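In praise of the repair counter

By Inès Hamel, 19/10/2021

My desk lamp died last week, and I had a new one in my online cart before I remembered the repair counter at Tessier, the old hardware store by the station. I went in with low hopes and came out a convert! Mireille Besson had the base open in under a minute and let me lean over to watch (I asked far too many questions). It was the switch. She had one in a drawer.

I think every town should have a counter like that, and I think we should be willing to pay for it. People tell me it makes no sense when a new lamp costs so little, and I do see the point, but a cheap lamp that goes in the trash every other year is a strange kind of bargain. I still own the radio my aunt bought before I was born, and it has been opened up four times.

What I love most is how much you learn just by standing there. I know what a fuse does now. I know that the screws on the bottom of a toaster are often hidden under the rubber feet, and I have told everyone I know, whether they wanted to hear it or not.
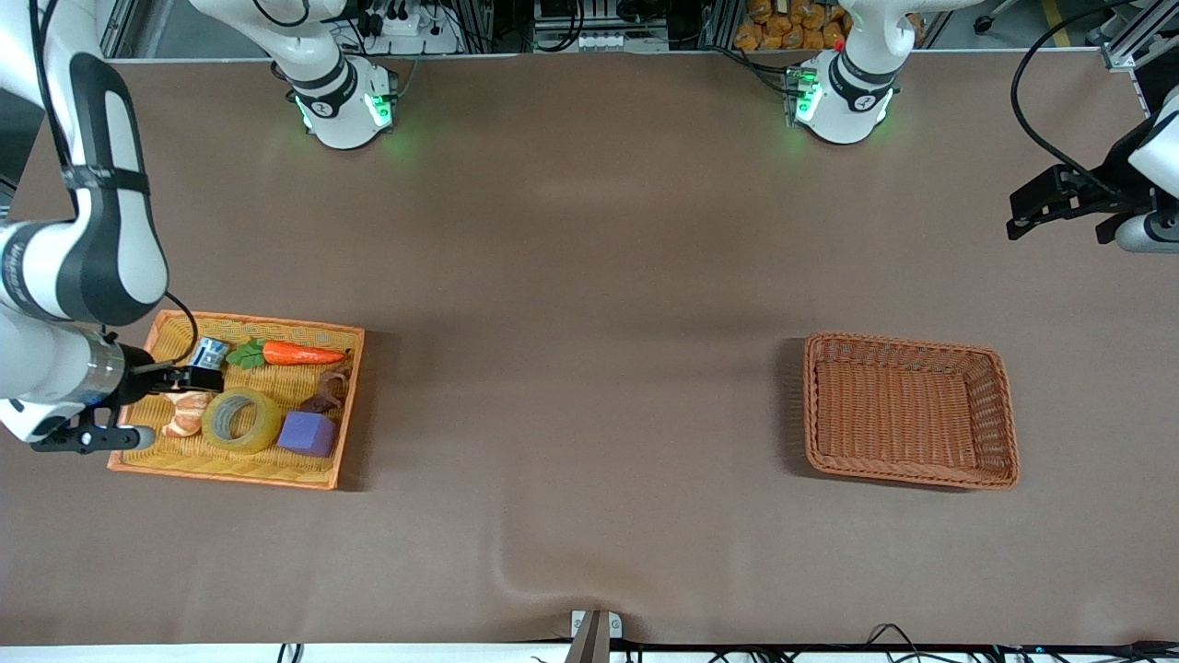 Schools could do so much with this. Give a class of twelve-year-olds a box of dead hair dryers and a few good screwdrivers, and I promise you the room will go quiet. My town spends 3,000 a year hauling away small appliances, and I would happily see 500 of that go toward tools and a shelf of spare parts at the library. Tessier is running an open evening in November, and I'm bringing the toaster.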